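About Detton

Detton is a small family-run laundry and repair business for bedding and other large household textiles. We wash, mend and store quilts, bedspreads, blankets and curtains for homes and guesthouses in Tevham and the villages near it.

The business was started by Gøran Westerberg, who had worked in the laundry of the old Damgaard hotel until it closed. He rented a unit on Cirnbridge Road, bought three of the hotel's washers and kept several of its customers. Þórarinn Hallgrímsson joined him the next year to handle mending, and he still runs the sewing room.

Most of our work comes from people whose machine at home is too small. A wet double quilt is heavy, and a packed drum doesn't rinse well. Ours have room for the water to get through – it makes more difference than the detergent does.
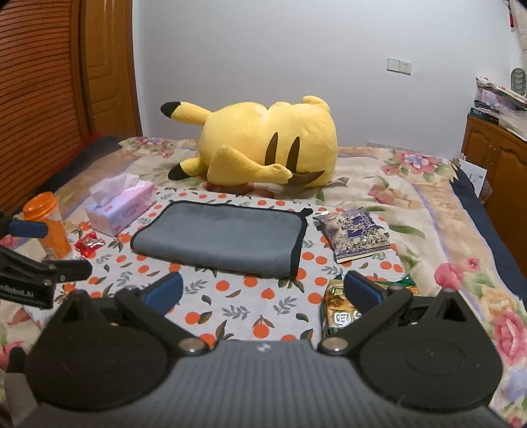
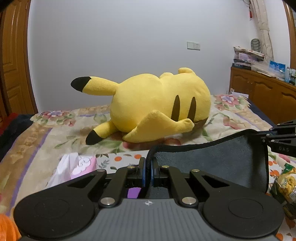

Bedspreads are the largest part of what we do. We check each one for weak seams, old repairs and colors that may run, and we write these down before anything goes in the water. A flowered print on a cream ground, like the spread under the big Pikachu, gets a test on the reds and purples first, as those are the dyes most likely to bleed into a pale background. If the test cloth picks up color, we wash the piece cold and by itself. If it still runs, we call you before going further.

We moved to our present building on 2 February 2019. It has about 700 square feet of drying space, and we dry flat or on wide rails wherever the fabric allows. Last year we took in 3,123 pieces. Guesthouse orders are kept on separate shelves from household ones and are never washed together.

Mending can be booked with a wash or without. We replace bindings, patch worn corners and turn hems. We do not dye, and we do not take leather or fur.

Collection is free in Tevham on orders over $100. For anything smaller, please bring it to the counter on Cirnbridge Road – parking is behind the building, through the second gate.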